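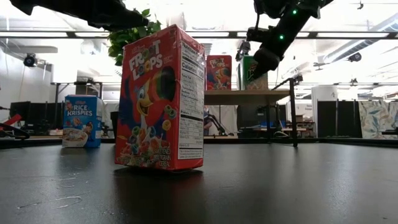 Froot Loops and Rice Krispies. Box height on the shelf owes as much to habit as to contents.

The cereal carton is two packages in one. An inner bag keeps moisture out. The outer box carries the print, takes the stacking load and gives the bag a shape that will stand on a shelf. Most households keep both until the last bowl, and most store them badly.

Clumness, a packaging test shop in Malik, spent last November measuring how cartons behave in ordinary kitchens. Its report, published under the name Clostard, covers 121 homes and 3,265 cartons. The main finding concerns the top flaps. Once the glue line is torn, a carton loses much of its stiffness at the upper edge, and creases start there. A box with a torn tab also tends to be pushed to the back, where it is opened less often and goes stale sooner.

Stacking makes matters worse. Paperboard is strongest when the load runs straight down through the corners. A small carton set on a larger one puts its weight on the unsupported top panel, which bows. Clumness logged 524 cartons with a bowed top, nearly all of them already opened.

A raised shelf at the back of a table or counter solves part of the problem. Large cartons stand below, small ones above, and the fronts stay readable. The shop recommends a gap of 2 inches above the tallest box, enough to lift it out without bending the flaps.

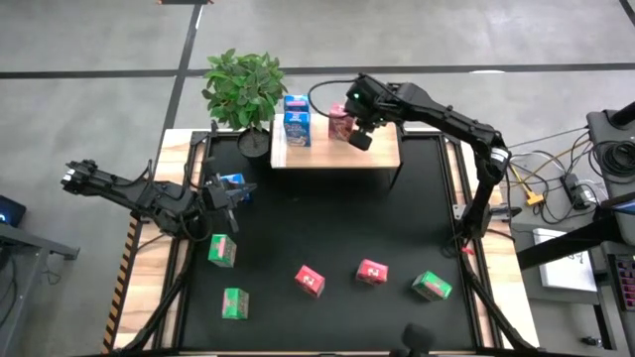 Uvgate disagrees on one point, writing that shelf height matters less than depth, and that a single row of cartons will outlast any two-row arrangement whatever the clearance. The Clostard data cannot settle this, as depth was not recorded. A second round of measurements will include it, along with room humidity and the type of closure on the inner bag.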